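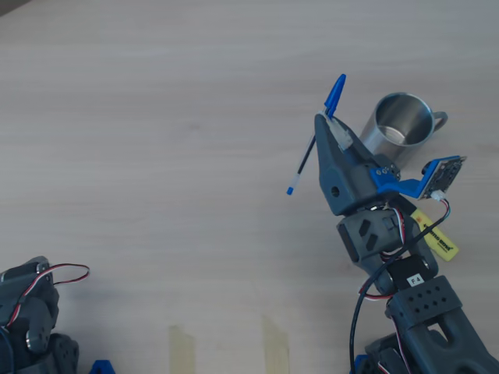
Dilia Notebook, large, plain or ruled

Home > Notebooks > Hardback > Dilia large

In stock. Posted from Sostlow, usually the next working day.

Choose your cover: Moss, Brick, Navy, Oatmeal (Oatmeal back in January)
Choose your inside: Plain, Ruled, Half and half

I've been selling notebooks for a good while now and I still get the same email most weeks: "I just want something I can write in with an ordinary biro, that lies flat, that doesn't cost the earth and doesn't fall to bits." This is my answer to that email. The Dilia is the one I keep next to the till, the one I take on the train and the one I've given to practically everyone in my family whether they wanted it or not.

It's a big, plain, cloth-covered hardback with sewn pages. There's no elastic, no motivational quote on the first page and no sheet of stickers tucked in the back. You open it and write in it. I've stocked fancier books and I'm very fond of some of them (the Iturra, further down the shop, is a lovely thing if you draw in ink), but this is the one people come back and buy again.

The paper

Most of the good notebook paper on sale at the moment is made with fountain pens in mind. It's very smooth and it's sized so that wet ink sits up on the surface, and it looks gorgeous. Try a cheap ballpoint on it, though, and the ball skids about. You get little gaps at the start of each stroke, and you find yourself pressing harder and harder until the next three pages are embossed with your shopping list.

The Dilia paper has a bit of tooth to it. You can feel it if you rub your thumb across the page, a very slight drag, like a good envelope. A ballpoint grips straight away and you can write with hardly any pressure. Pencil is wonderful on it too, nice and dark without much effort, and it rubs out cleanly as long as you haven't been leaning on it.

Gel pens are fine. Give them a moment to dry if you're left-handed, as I am, or you'll have a blue hand by lunchtime. Fountain pens are hit and miss. A fine nib with a well-behaved ink will be all right, but a broad wet nib will spread and show through on the back, and I would much prefer to tell you that now than have you write to me cross about it. Felt tips and markers go through. Please don't buy it for markers!

The colour is a soft off-white. It isn't yellow and it isn't that glaring bright white you get in office pads. The ruled version has pale grey lines that are far enough apart for normal handwriting, with no margin. I did have margins on an early version and I took them off again after I noticed I was writing straight over them.

The binding

The pages are folded and sewn in sections and then glued to a cloth spine, so the book opens flat. I should say it opens flat once you've broken it in. Straight out of the wrapper it's a bit stiff, like new shoes. Stand it on its spine, let the two covers fall open, then turn down a few pages from the front and a few from the back, running your thumb along the fold each time, until you meet in the middle. It takes a couple of minutes and it makes a real difference. Don't just bend it backwards over the edge of a table. I've seen it done and it made me wince.

The binding is done by Kastiretti, a small firm I've used since my second year in business. I went to them because they still had a sewing machine that would take sections this thick, and I stayed with them because they ring me up when something looks wrong. Last spring they stopped a whole run when the cloth came in a slightly different green from the sample. I'd have missed it, I think. Anyway, that run became the Moss, and now it's the bestseller, so there we are.

The cloth itself is a cotton weave with a matt finish. It does pick up marks. Oatmeal is the worst for this and Navy the best, so if your notebooks live in the bottom of a rucksack with a banana, I'd go for the Navy. Most smudges come off with a barely damp cloth and a bit of patience. Coffee doesn't.

Size and weight

It's a touch wider than A5 and a bit taller, which I know is annoying if you've got a cover you want to slip it into. I tried true A5 and found my hand kept falling off the bottom of the page. The extra strip is just enough to rest your wrist on.

Weight: 471 grams, on my kitchen scales, with the ribbon and without the paper band. That's not light. If you want something for your pocket, have a look at the small Dilia, which has the same paper but a soft cover and no ribbon.

What's in the box

One notebook, wrapped in a paper band, and a sheet of blotting paper. There are 2 ribbons, one dark and one light. I asked for a second one because I use the front of mine for day-to-day notes and the back for lists, and I got fed up with bus tickets falling out. The ends are sealed, though they may fray a bit after a few months. A tiny dab of clear nail varnish sorts them out.

There's no pen included. I'm asked about this a lot. I've never found one I'd want to choose for you, and people are very particular, quite rightly. Use the one you've got. A plain blue ballpoint with a cap is what I write with most of the time, and I buy them by the boxful from the stationer's on the corner.

What people use it for

I love hearing about this, so do write and tell me. I know of Dilias being used as garden diaries, allotment plans, recipe books, sermon notes, knitting records, and one very serious log of every cheese the owner has eaten. A fair few go to people who are writing letters they don't mean to send. Quite a lot go to students, who seem to like the half and half version, with ruled pages at the front and plain ones at the back for diagrams.

My own current one is mostly orders, with a long complaint about the boiler in the middle.

If you're using it as a recipe book, leave the first couple of pages blank for an index. You'll be glad of it later, and I speak as someone who has leafed through an entire book looking for a flapjack recipe. Write the page numbers in yourself, in the outside bottom corner. I keep meaning to offer a numbered version, but the printing adds more to the price than I'm happy with.

A few words on ballpoints and keeping

People worry about whether ballpoint lasts. I've got my gran's household books upstairs, all in biro, and they're perfectly readable, though the red has faded more than the blue and the blue more than the black. They've been kept in a cupboard, in the dark, and I'm sure that's helped. Light is the thing to look out for. If you're writing something you want your grandchildren to read, don't leave it open on a windowsill.

Heat is the other one. Don't keep notebooks on top of a radiator, or in the car in summer. The glue on the spine can soften, and some pens will go blobby as well. If your biro has started leaving blobs, wipe the tip on a bit of scrap paper every few lines (the blotting sheet is good for this) and it'll usually settle down. If it's stopped writing altogether, scribble on the sole of a rubber shoe. It works better than paper and I have no idea why.

Price and postage

The price is at the top of the page next to the basket button and it includes VAT. Postage is worked out at the checkout. If you buy 2 or more large notebooks I send them tracked at no extra charge. I use cardboard book wraps with no plastic in them, and they do fit through most letterboxes, but not the narrow ones on some older front doors. Put a note in the order box if you've got one of those and tell me where to leave it.

If it arrives with a bashed corner, send me a quick photo and I'll post you another. You don't need to return the bashed one. Use it for shopping lists.

You can send back an unused notebook within a month for any reason at all. "Unused" means not written in. I'm quite happy for you to have opened it and sniffed it, everybody does.

Stock note, 2024-12-28

We started this batch with 1,262 books across all the colours, which felt like an awful lot when they were stacked up in my hallway and doesn't feel like nearly so many now. Oatmeal has sold out and will be back in January. Brick in plain is running low. I've got plenty of Navy and Moss. If you want to be told when Oatmeal comes in, pop your address in the box underneath the colour menu. I'll send you one email about it and then leave you in peace.

Things I'm asked

Can I have my name on the cover? Not at the moment, sorry. The cloth doesn't take foil very well and the letters come out patchy. You can write on the paper band if it's a present, and it looks rather nice.

Do you do squared or dotted? Squared is being tested. I've had a sample and the lines were too dark, so it's gone back. Dotted I'm less sure about. Tell me if you'd buy it.

Is the paper recycled? Part of it is. The fully recycled stock I tried was too soft and went fluffy when you rubbed pencil out, so I settled on a mix.

Can I come and look at one first? Yes please! The shop in Sostlow has an open copy of each kind on the counter, and you're welcome to bring your own pen and try it out. The plain one is nearly full of other people's signatures and drawings of cats, so there'll be a fresh copy out soon.

Do you sell to other shops? I do, in small amounts. Use the trade form at the foot of the page and tell me a bit about your shop.

You might also like

Dilia small, soft cover, same paper
Iturra sketchbook, heavier and smoother, for ink and wash
Blotting sheets, pack
Plain paper bands for wrapping, pack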